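Fruit Week at the Cladow Street Kitchen

Welcome, and thank you for stopping by our little gallery! Every fall we set aside a week for fruit – buying it, cutting it, arguing over it – and this year Silvana Fagundes kindly let us borrow her recipes, her good knives and a fair amount of her patience. The week opened on Tuesday, November 11, 2025, with almost 90 neighbors coming through the door, which is a lot of people for one sink, and we loved having every one of them.

Silvana grew up with pineapple on the table most Sundays, and she likes it plain, with a little lime and nothing else. The Vieira family prefer theirs grilled with brown sugar, and they brought enough skewers to settle the matter (it's still not settled). We'll put both recipes up before the spring get-together in April, along with the orange cake that so many of you wrote to us about.

The pictures go in no special order, so wander through as you please.

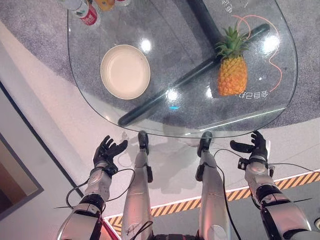

How do you tell when a pineapple is ripe?
Smell the bottom end – a ripe one is sweet there, and the flesh gives just a little when you press it.

A whole pineapple and a plain, pale plate on the glass table, with an orange fruit toward the back. Silvana says to start slicing from the crown end, and to save the core for tea.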